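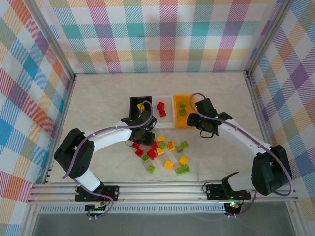 How are the panels held in place?
Each panel is lined with the plaid covering before assembly and then set against the corner posts, with the covering facing the work floor.

Zalden three-sided bench surround, plaid finish

The surround closes the back, left and right of a work surface and leaves the near edge open. Two thin aluminum corner posts mark the joints between the back wall and the side walls. The plaid is a pastel tartan in teal, pink, orange, yellow, purple, blue and white, with stripes running both squarely and diagonally. The floor is pale cream with faint grey marbling.

A grooved aluminum rail runs along the near edge – fixtures mount to it directly. Slotted vent openings sit below the rail and must be kept clear.

Supplied with: back panel, left panel, right panel, corner posts, floor sheet, rail, hex key.
Order code: 282
Lead time: 7 working days
Minimum roll order for the covering alone: 4

Care
Wipe the covering with a damp cloth and dry it. No solvents. Sort bricks and other small parts in trays; sharp edges dragged across the floor sheet will mark it.

Replacement covering is cut to panel size at Brastton. Pattern match between old and new rolls is not guaranteed – order all panels together where the match matters.

Trade inquiries: Maricruz Esquivel, Zalden
Page revised 23/05/2020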